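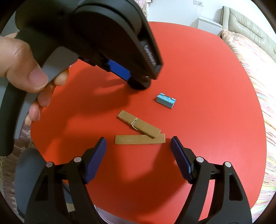

budon_bank
Community helper, Freshwater board

Wind keeps killing my drift on Lake Vorano, what am I doing wrong?

I finally have a little boat (14-foot aluminum, tiller motor) and I'm completely hooked on drifting for perch and walleye! Last month I got out on Vorano four times and the first hour was always fantastic. Then the wind comes up from the west, the boat slides sideways like a shopping cart, and my jig never gets near the bottom. I've tried a 1/8 ounce and a 1/4 ounce. I've tried pointing the bow into it with the motor in reverse, which soaked my sandwiches. Launching from the Candano ramp, fishing 10 to 26 feet. Is this a drift sock thing, an anchor thing, or a stay-home thing? I'd love to keep fishing past nine in the morning.

Posted in March, 824 views

Replies (2)

matousek_creek

Drift sock, no question, and you're going to love it! I fished without one for years and the first day I put one over the side I caught more walleye before lunch than I had all spring.

For a 14-foot boat get one in the 30-inch range. Tie it to the middle of the boat on the upwind side if you want to drift broadside, or off the bow if you want to hang back more or less straight. Start with six feet of rope and let out more if the sock keeps popping up to the surface. Put a second, thin line on the narrow end so you can dump the water and pull it in without wrecking your shoulder — trust me on the second line. And bring it in before you start the motor, or you'll be cutting rope out of the prop with a bread knife.

Your jig is too light for that much wind. Go to 3/8, and let line out a bit at a time until you feel it tick bottom. Lift it a few inches, let it drop, repeat. If you haven't felt bottom in a while, you're not on it. Thinner line helps a ton too. I switched from 10 pound mono to 10 pound braid with a fluoro leader and it was like a different lake.

One more thing about Vorano: the west wind pushes bait up against the rocks on the east side, across from the Candano ramp. Start your drift well out and let it carry you toward the rocks, then motor around (not through!) and do it again. Mark the spot where you got bit and only repeat that stretch. Some of my best perch came from a piece of bottom no longer than a driveway.

If you see whitecaps out past the point, go in. A 14-footer is a great boat but it's still a 14-footer, and the ramp gets ugly fast when everybody comes back at once. Wear the life jacket, too.

jigs_and_gravy

Anchor! I know everyone loves socks but if you're on fish just stay on them. Always off the bow, never the stern, and a lot more rope than you think. In 20 feet of water I let out over 100. Mine is a cheap folding one and it holds fine in mud, not so great on the rocks.

Also 2 rods if the rules there let you, one with a jig and one with a plain hook and a crawler under a float. The float rod beats the jig about half the time, which drives me nuts but I love it anyway. Good luck out there, and put the sandwiches in a dry bag!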